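Search this site Go

November
By the editor of the Undport Games Shelf

Print this page | E-mail this to a friend

Reprint
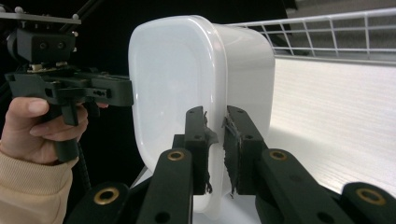 A white plastic food container.

The reprint of Tornedance was announced at 11 in the morning, and by lunch my binder was worth less than the binder.

I had four copies of the original. I'd bought them in Undport, back when the shop still smelled of the fish place it used to be, and I had paid 35 dollars each on the theory that a card with a typo in it would never be printed again. It said "draw a cart." Everyone knew what it meant. At the regional in Gedisthorpe a man once tried to argue that he was owed a cart, and the judge gave him a warning and then, after some thought, a second one.

The new version had the word fixed. It also had new art. The old Tornedance was a woman in a storm with too many elbows. The new one had the proper number and looked bored.

I went down to the shop to be angry in company. The owner had the announcement taped to the counter next to a sign that said NO REFUNDS ON WEATHER, which has been up for years and refers to a set called Weather.

"They want the kids to be able to play it," he said.

"I don't want the kids to be able to play it."

"No," he said. "I remember."

Two of the kids in question were at the back table. One of them was running a Desjardins deck, all seven-cost knights and no way to pay for them, which is how you can tell someone has been given cards by an uncle. The other was beating her slowly and with good manners. She had 31 cards left in her deck and, as far as I could see, no plan for any of them.

"You want Tornedance in that," I told her.

"It's 100 dollars."

"It was 100 dollars yesterday."

She looked at me the way you look at a man who has wandered over from the comics. I took out the binder. I meant only to show her – I want that understood – and I turned to the page and there they were, four women, a great many elbows.

"It says cart," she said.

"It does."

"Do I get a cart?"

"You get a warning," I said, and slid one out of its sleeve.

She played it two turns later, at the wrong moment, for no gain whatever, and lost to a knight. Then she asked if she could keep it for the rematch. I said she could keep it until the reprint came out in the spring, and she said the old art was better anyway, and I had to go and look at dice for a while.

I bought a box of the reprint on my way out. The owner rang it up and kept his opinion to himself, apart from the whistling.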